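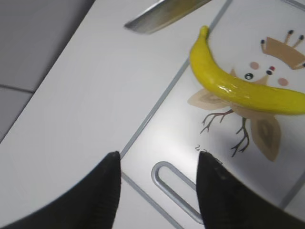 Every kitchen goods shop in Undton will now sell you a cutting board with a cartoon on it, and I would like to know who asked for this. A cutting board has one job. It sits flat while a knife goes through something. The white ones with a gray border and a slot for a handle do that job fine, and then somebody prints a deer on the surface and calls it a family product.

The case for it goes like this: children will eat more fruit if the board is cheerful. I have heard this from Bindum's sales people and from three sets of parents, and I don't believe any of them. A child who wants a banana eats the banana. You peel it with your hands. It hardly needs a board at all.

My bigger doubt is about the print. You are buying a picture and then cutting on it, day after day. Either the picture wears away or you start cutting around it to save its face - and then you own half a board. 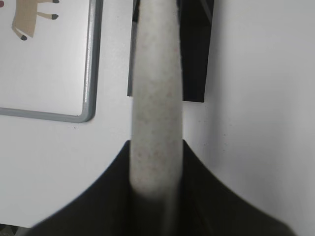

Storage is the other half of the pitch. Carrillo's summer catalog ran to 337 pages, and it seemed as if everything in it with a handle was meant to hang from something. I am less hostile to this. A long handle kept upright on a wall takes up no counter and doesn't roll. But I notice people hang what looks good and shove the rest in a drawer, where the good knife goes dull.

So buy the plain board. If you already have the deer, turn it over and use the back.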